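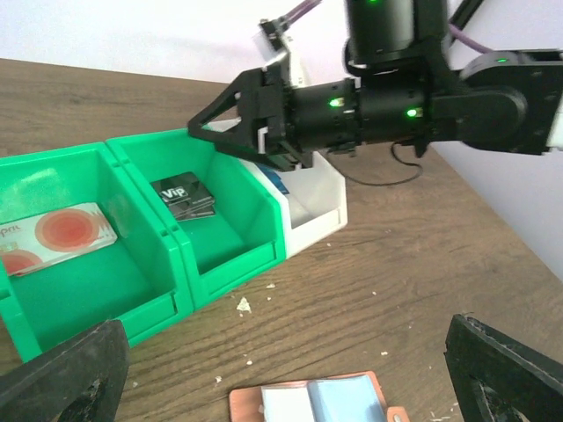 3.2 Delineation of flood extent and exposed buildings

Flood extent was mapped for the Besen and Vasten districts from a single optical scene acquired on 21 August 2023, with a ground sampling distance of 50 cm. A dry-season scene from February served as the baseline. Both scenes were orthorectified against the same elevation model and co-registered on road junctions and bridge abutments. Cloud covered the northern edge of Vasten in the later scene, and that strip was masked out of all later steps.

Open water was classified with a normalized difference water index. The threshold was set separately for each district, as suspended sediment in the lower Omia river shifted the index toward bare soil. Permanent water found in the baseline was subtracted. Polygons smaller than 400 square meters were dropped, except where they touched a larger polygon or lay inside a built-up block. The remaining outlines were edited by hand at a fixed display scale. Most edits were made along tree-lined canals, where the canopy hides standing water and the classifier leaves narrow gaps.

Building footprints were digitized from the baseline scene, giving 2291 structures across the two districts. A structure was recorded as exposed if any part of its footprint intersected the edited flood outline. This rule does not imply damage. Water depth cannot be read from the optical data, and many houses in lower Besen stand on raised plinths that keep the floor above shallow flooding. We therefore report exposure only, and keep it apart from the damage classes in Section 3.4.

Figure 3. Green bin divided into two compartments, with two black cards in the larger one.

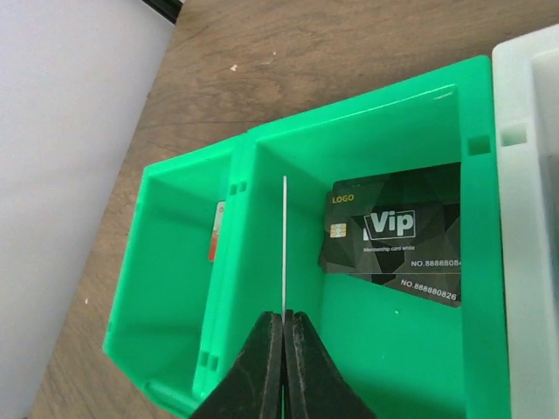

Uncertainty in the outline was handled with a buffer. The flood edge was moved inward and outward by 30 m, and the exposure count was repeated for each position. The difference between the counts is given as a range beside the central value in the district tables. The range is widest in the flat farmland east of Vasten – here a small change in water level moves the edge a long way – and narrowest along the Omia embankment.

A second analyst, Laimutė Jankauskaitė, repeated the hand editing for the Kairys subdistrict without access to the first set of outlines. Disagreement was concentrated in two land cover types: flooded rice plots, which hold water in normal years, and wet asphalt near the market. Rice plots were then assigned to a separate class and left out of the flood area. Wet asphalt was kept as dry land unless the surrounding yards were also classified as water. The revised rules were applied to both districts before the final exposure counts were made.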